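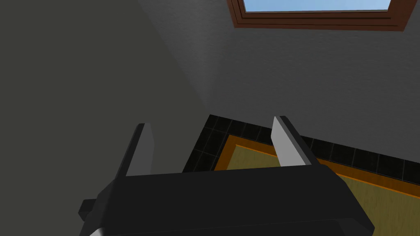 We use cookies to remember your settings. Accept | Manage

Tramitz Cell Guide, Section 11: Wrist Camera View and Finger Check in the Simulator

By D. Stojanovska | April 2018

Do this section before you load any pick task. It applies to the two-finger gripper model in the Stivby simulator, release 246 and later.

Setting the view

1. Start the simulator and load the room named Clustow. Wait until the walls and floor have finished drawing.
2. Open the Arm panel and press Home. The gripper moves to its start pose.
3. In the Camera panel, select Wrist. The gripper body should fill the lower part of the view, with both fingers standing up from it.
4. If only one finger shows, set Camera Offset to 0 and press Apply.

Note: The body is matte black and hides part of the floor. This is normal. Do not raise the camera to get rid of it, or the saved grasp points will no longer line up.

Checking the fingers

5. Set Opening to 100 and press Move. The fingers should stop wide apart, with a clear gap between them.
6. Check that the light gray faces point toward each other. If a gray face points outward, the finger has been loaded the wrong way around. Open Tool, select the finger, and press Mirror.
7. Set Opening to 0. The gray faces should meet without passing through each other.
8. Return Opening to 100 and save the pose.

CAUTION: Disconnect the real arm before steps 5 to 8. If the link on port 2502 is live, the arm will copy every move.

Adjusting the light

9. Open Lighting. The inner faces of the fingers must stand out from whatever is behind them. One dark wall is acceptable.
10. If the black body blends into the floor tiles, raise Fill one step at a time. Leave the window light alone.

Note: Lighting changes are not stored with the pose. Save them under Room > Save As.

If the gripper does not appear after a restart, reload the tool file and repeat from step 2. The August tool file cannot be used with this release.

Shares: 11 | Comments: 0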